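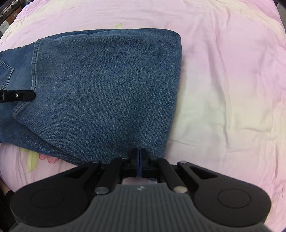 What can undergraduates with no background in robotics contribute to a folding dataset within a single course? They can record usable demonstrations of garment folding, label them, and find the faults in a recording protocol, provided that the protocol is short and their work is reviewed early.

### 4.2 Student data collection

The Groseo project course runs for two semesters. In the first, students learn the basics of trajectory recording and replay. In the second, they work in teams of four on one class of household task, and each team is responsible for its own protocol, its own recordings and a written error analysis. The laundry team, whose work is covered in this section, chose folding because garments were easy to obtain and because earlier cohorts had already worked with rigid objects such as cups and boxes.

Recording was done away from the laboratory. Students used hand-held grippers in ordinary rooms and folded clothing on whatever surface they would normally use. The protocol fixed the start and end conditions of an episode but left the fold sequence open for the first part of the course. An episode began with both grippers open and clear of the garment. It ended when the garment had been released and both grippers had been lifted away. Anything recorded outside these limits was trimmed during review.

Figure 2, at the head of this section, is taken from the denim subset. The jeans are folded back on themselves into a block, and the near edge is held between the jaws of one gripper while a finger of the second rests on the fabric at the left. We refer to this arrangement as a pinch with support. In the label set it is kept separate from a double pinch, in which both grippers hold fabric, and from a free pinch, in which the second gripper has no contact with the garment.

The distinction was added at the request of the students. The initial label set, issued on 5th February, had only one contact label per gripper: holding or not holding. Two annotators working on the same denim episodes disagreed often about the supporting gripper. One marked it as holding whenever it touched the cloth, and the other marked it as holding only when the jaws were closed on a layer. Neither reading was excluded by the written instructions. The revised label set splits contact from grasp, and a gripper may now be in contact without grasping. Episodes labeled under the first version were relabeled in full.

**Storage and review.** Each student uploaded raw episodes to Fileo, the course file store, at the end of a recording session. A script checked that both gripper streams were present and that their clocks agreed. Episodes that passed were placed in a review queue in Predomel, where a second student watched the episode at normal speed and either accepted it or returned it with a reason code. Students did not review their own episodes. The reason codes were:

- garment leaves the view before the final release
- jaw opening not recorded
- start or end condition not met
- hand used on the garment
- other, with a free-text note

The fourth code caused the most discussion. Several students smoothed the garment with a bare hand between folds, as they would at home, and considered this part of the task. The team decided to return such episodes, on the grounds that the target policy has no matching action. A small number were kept in a separate folder for later work on tool and hand cooperation and are not included in any result reported here.

After review, 1,169 episodes were accepted across all garment classes. The classes were towels, T-shirts, long-sleeved shirts and jeans. Class sizes were not balanced. Towels were overrepresented in the early sessions – they are quick to fold and quick to reset – and the team lead role, which rotated, was used from April onward to assign classes by session. We did not discard towel episodes to correct the imbalance; class weights were applied during training instead.

**Garment-specific notes.** Jeans behaved differently from the lighter classes in several respects that affected the protocol. Once folded over, the denim tended to stay where it was put, and students needed fewer corrective grasps per episode. The thickness of stacked layers was the main difficulty. At a doubled leg, the jaws could close on the outer layer alone or on the full stack, and the two outcomes were hard to tell apart from the gripper view when seams lay close to the grasp point. Students were asked to add a layer label (outer, full, unknown) at every grasp. The unknown label was permitted without justification, and reviewers were instructed not to replace it with a guess.

A related problem was drag. When a single gripper pulled on an upper layer, the layers beneath often moved with it, and the block lost its alignment. Placing the other gripper on the garment as a support reduced this in informal trials. It was adopted by all team members for denim and then tried on long-sleeved shirts, where it was judged unnecessary by most of the team and remained optional.

Surface was recorded as a free-text field. On soft surfaces the garment sinks slightly under pressure, and the recorded gripper height at contact varies more than on a table. We did not restrict recording to tables. The intended use of the policy is in homes, where beds are a common folding surface, and a surface field allows the effect to be examined later. Patterned bedding was also permitted.

**Use in training.** The accepted episodes were used to train Gazi, the baseline policy shared by all teams in the course. Students did not modify the network. They selected the training split, ran the training job, and wrote the evaluation plan before seeing any rollout. Splits were made by recording location, so that no room appeared in both training and test data. An early split made by episode had placed near-identical backgrounds on both sides, and the team withdrew the results obtained with it.

Evaluation followed the same start and end conditions as recording. A rollout was stopped if the garment left the work surface or if the grippers made contact with each other. Stopped rollouts were counted as failures, including those in which the fold was already complete. The error analysis for each class, including the layer errors described above for denim, is given in Section 4.3.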